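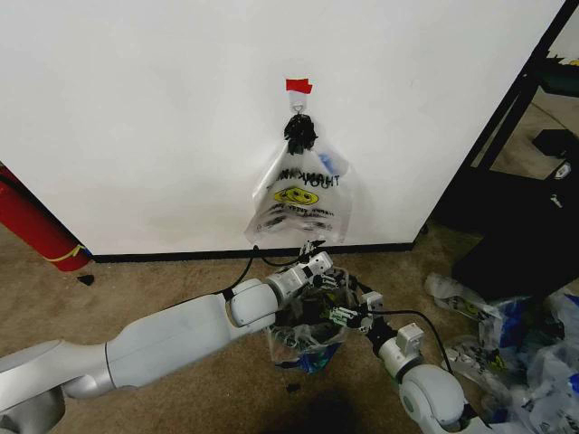
The thank-you bag, on its hook.

I have been meaning to write about corner stores for months now, and what finally got me going was coming home with a quart of milk and realizing I'd been gone almost an hour. The store is two blocks away!

When we moved to Helwood I did all my shopping at the big place out on the highway, because that's what you do when you're new and don't know anyone and the big place has a parking lot. Then in November our car was in the shop for 3 weeks (transmission, $648, let's not discuss it) and I started walking down to Trunddale Market with my coat over my pajamas, more mornings than I'd like to admit.

Maricel Talavera runs the register until two, and after that it's her cousin Renato, who will talk to you about soup for as long as you're willing to stand there. I'm willing to stand there a long time. He got me putting a parmesan rind in my bean soup, and vinegar right at the end, just a splash, and I've made it that way ever since. My neighbor Rekha thinks it needs lime instead. We've gone back and forth on this over the fence and I don't see either of us giving in.

Do I pay more for eggs? Yes, a little, and the lettuce can be sad by the end of the week, and they never have the good mustard. I still drive out to the highway for paper towels and cat food and I'm not going to pretend otherwise. But I know people's names now. When I had that awful cold, Maricel sent ginger and a lemon home with Rekha and wouldn't let me pay for them later.

Anyway, the milk. Renato had a new theory about barley, and then a man I'd never met had opinions about it too, and that's where the hour went. I'm going to try the barley this weekend, toasted first in butter, and I'll put the recipe up if it's any good.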